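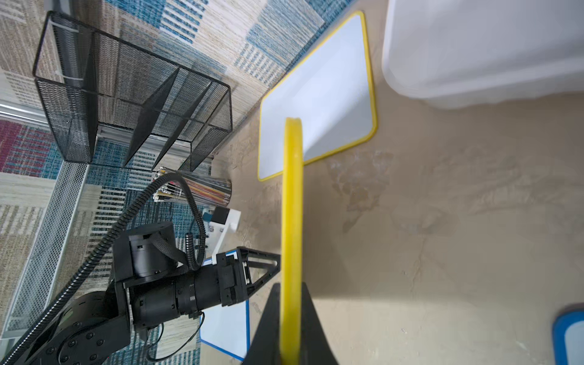
How to Set Up a Homework Table That Gets Cleared Every Night

By Zewditu Ambaye
June
5 minute read
Print this page | E-mail to a friend

If your kitchen or dining table does double duty the way ours does, you know how it goes. Somebody sits down to do spelling words at four o'clock, and by dinner the table has vanished under pencils, little whiteboards and paper, and you end up eating around it all. I put up with this for a good long while before my neighbor Lorne Chan showed me what he does at his house, and I've been fiddling with his method ever since.

You'll want to set aside an hour the first time — a Wednesday evening worked nicely for us — and after that it's just a few minutes a day.

What you'll need

A wire-mesh desk organizer with upright dividers
A flat mesh tray or shelf
One translucent plastic bin, big enough to hold the odds and ends
A small dry-erase board for each child, with different colored frames if you can find them
Colored pencils and markers
A few rubber bands or a mug

Step 1: Take everything off and start over

I know, I know. But do it all at once, and put it on the floor or on a rug where you can see it. We found 13 erasers and not one pencil sharpener. Test the markers on a piece of scrap paper as you go and throw out the dead ones right then, before they sneak back into the pile. Wipe the table down while it's bare, and let it dry before anything goes back on.

Step 2: Give each child a board

The dry-erase boards are the heart of the whole thing at our house. They get used for math practice, spelling, notes to me about snacks, and a great many drawings of our dog, Marley. Choosing a different frame color for each child, say a yellow one and a blue one, has ended more arguments than I can tell you, and the color shows from across the room so there's no picking them up to look for a name.

Clean the boards before you store them. A soft dry cloth takes care of fresh marks. For the stubborn gray haze that builds up, use a cloth that's a little damp, go over the surface in small circles, and run a corner of the cloth along the inside of the frame where the dust collects.

Step 3: Fill the organizer

Stand the organizer up with the openings facing whoever sits there most. Worksheets that need to go back to school belong in the front slot, blank paper behind that, and finished work in the back. The boards can stand in a slot too if they fit — measure before you buy! If they're too wide, lay them in the mesh tray, writing side up.

Step 4: Bundle the pencils

Loose pencils roll, and ours roll straight to the floor. Gather the colored ones into a bundle with a rubber band around the middle, or drop them in a mug. I used to sort by shade and gave up after two days. Markers get their own bundle, caps all pointing the same direction.

Step 5: Let the bin catch the rest

Glue sticks, rulers, flash cards and tape go in the bin. I like one you can see through a little, so the kids can tell the tape is in there without dumping it all out. When the lid won't close, something has to leave.

Step 6: The nightly clear

Before the plates come out, boards get wiped, pencils get bundled, and papers go in their slots. Carry the organizer and the bin over to a sideboard or a low shelf. Lorne's family plays one song while they do it, and they're usually done before the last chorus. Ours take two songs, and on spaghetti nights I let them leave the bin till after dessert.

Print this page | E-mail to a friend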